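Tatcombe Court Residents' Association
Minutes of the February meeting, Tuesday, 7:00 p.m., ground floor lounge

Chair: Begoñe Villalobos
Apologies: units 33 and 37

1. Minutes of the last meeting
Approved with one correction. The bike room lock was replaced in the north stairwell, not the south.

2. Water heater
The Zornach unit serving the east side failed twice in January. Plamero quoted for a new valve and a full flush. Members asked if the flush could wait until summer. The chair will ask for the two jobs to be priced separately. Decision held over to March.

3. Parking
Two complaints about cars left across the loading bay. A reminder will go in the mailboxes. Unit 12 asked for the lines to be repainted – agreed in principle, quote needed.

4. Laundry room
Dryer 2 still stops early. Yook has been called and will send someone before the end of the month. Residents should use dryer 1 until then and clean the lint screen after each load.

5. Social fund
Opening balance $156. The chili supper brought in $100 and nothing was spent. Balance now $256. 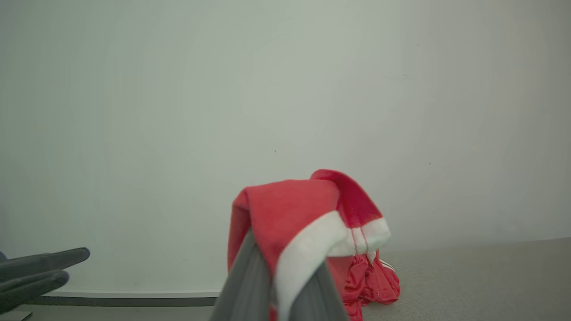
6. Lounge and storage closet
The closet is full and the door no longer shuts. Folding chairs will go back to the basement. Holiday items, including the red and white Santa-style hat, are to be boxed and labeled by the next meeting. Unit 8 asked about painting the lounge. A pale gray-white was liked by most, with a washable finish near the door. Unit 8 will bring color cards.

7. Other business
Snow shovels are missing from the front porch. Please return them.

Next meeting in March, same time and place. Meeting closed at 8:10 p.m.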